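One basket per table: Nundlow's tidy-up plan gets a second floor

The shared tables at Nundlow are getting baskets. Under a plan called Helau, which moves to the second floor of the building in September, every shared table will have one woven basket near the back edge, and whatever is left lying out at the end of a session is supposed to go into it. Staff are asked to spend the last 10 minutes of the day on the job.

The company says the first floor has already shown that the idea works. The evidence for that is thinner than the announcement makes it sound.

Nundlow put baskets on its first-floor tables last winter. A survey afterward went to 200 people and drew 106 replies, and the summary posted on the staff page says that "a clear majority" of those who answered found the tables easier to use. It gives no percentage. It also doesn't say what the tables were like before, and when we asked for an earlier survey to compare it with, we were told there wasn't one.

Jhonatan Mamani, who runs the plan, said the replies were encouraging and that the written comments were better than the numbers. "People told us they could sit down and start working," he said. "Before, you'd sit down and start moving somebody's snacks."

He agreed that the question about ease of use was asked while the baskets were still new. A follow-up is planned for the winter, though the form hasn't been written yet.

The rules are short. A basket is for small things: toys, snack boxes, gum, erasers, pens. Laptops, chargers and anything with a name on it go back to whoever brought them. Drinks are supposed to leave with the person drinking them. Plants are a gray area. The guide posted on the first floor says "decorative items may stay out if they don't take up work space," and leaves everyone to decide what that means.

Ye-seo Hong, who works on the first floor and filled out the survey, thinks the baskets have been a mixed blessing. She likes the look of them and says the tables are clearer by evening. She is less sure that anything has been put away.

"It's a pile with handles," she said. "You reach in for the whiteboard eraser and you come out with popcorn. Then you take everything out to find the eraser, and now it's all on the table again."

Hong said she had suggested a second, smaller basket for the things people use every day, so the eraser wouldn't end up under a box. The suggestion was logged. Mamani confirmed that it was under review but said he'd prefer to keep to one basket per table, partly for cost and partly because two baskets would eat into the space the plan is meant to free up.

On cost, Nundlow wouldn't give a total. The baskets come from Furnow in a style called Nygård, and Mamani described the price as "modest." He did say the order for the second floor is larger than the first one and that any left over will be kept as spares. Asked if plain bins had been considered, he said they had, and that people kept mistaking them for trash.

That seems fair enough. A bin on a table does look like a place for banana peels. But it's a bit odd to hear so much about the container and so little about the habit. There are no set times when the baskets get emptied. There's no list of what belongs on which table. Items nobody claims can stay in a basket for up to a month under the current guide, and the people we spoke to couldn't remember one ever being cleared out on schedule.

Mamani's answer is that stricter rules would sink the plan. An earlier attempt asked everyone to carry loose items back to a supply closet, and it faded within weeks — the closet was down a hallway, and people simply stopped walking. A basket within arm's reach asks for less effort. He may be right about that. It also asks for so little that a table can pass inspection with the same clutter on it, moved a foot back and given a rim.

We'd like to see what happens with toys in particular. Several of the comments in the survey summary mention them, and not all are friendly. One person wrote that the ducks "have to go somewhere, and somewhere isn't next to my keyboard." Another asked that they be left alone. The guide says toys go in the basket. On the tables, practice varies.

The size of the basket matters too. Boxes don't lie flat in it once there are a few other things inside, and the taller ones lean over the rim. Hong said that hers had been knocked out twice by people reaching past. Furnow's catalog has a deeper version, which Nundlow passed over because it hid too much of whatever was at the bottom.
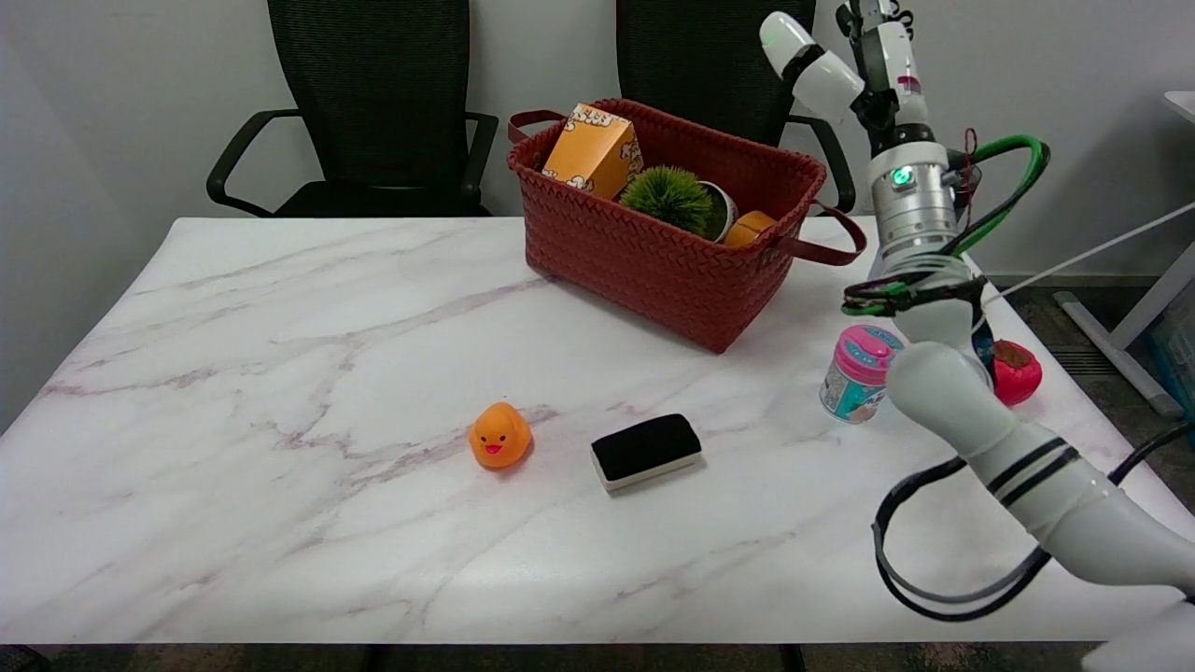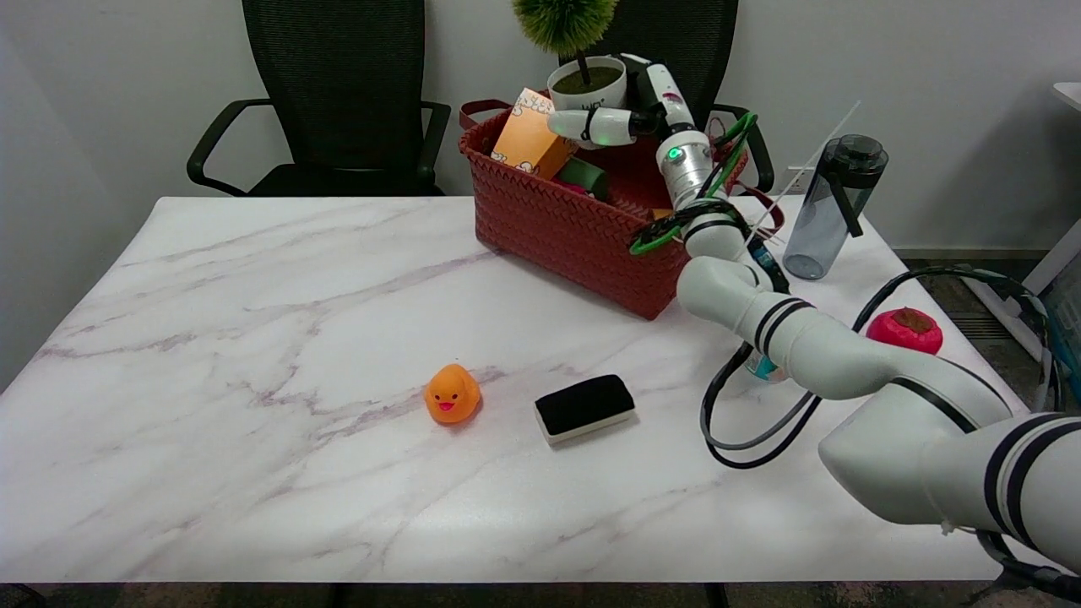
Nundlow Workplace Team — Shared Tables
One of the tables with its red basket. The duck and the eraser are in both pictures.

The second floor will get its baskets in one go, along with a printed copy of the guide for each table. Team leads have been asked to walk the room at the end of the day for the opening weeks and note which tables still have things out. Those notes won't be published, Mamani said, and won't be tied to anyone by name.

It would help if they were kept in a form that could be compared with something. A count of loose items before the baskets arrive and another one a few months later would cost next to nothing, and it would tell staff more than a majority with no number attached. Mamani said he would "look at it," but that the schedule was tight.

Hong, for her part, doesn't want the baskets taken away. She wants the eraser kept out of them. Staff who have views on that, or on the plants, can send them to the Workplace Team before the end of September.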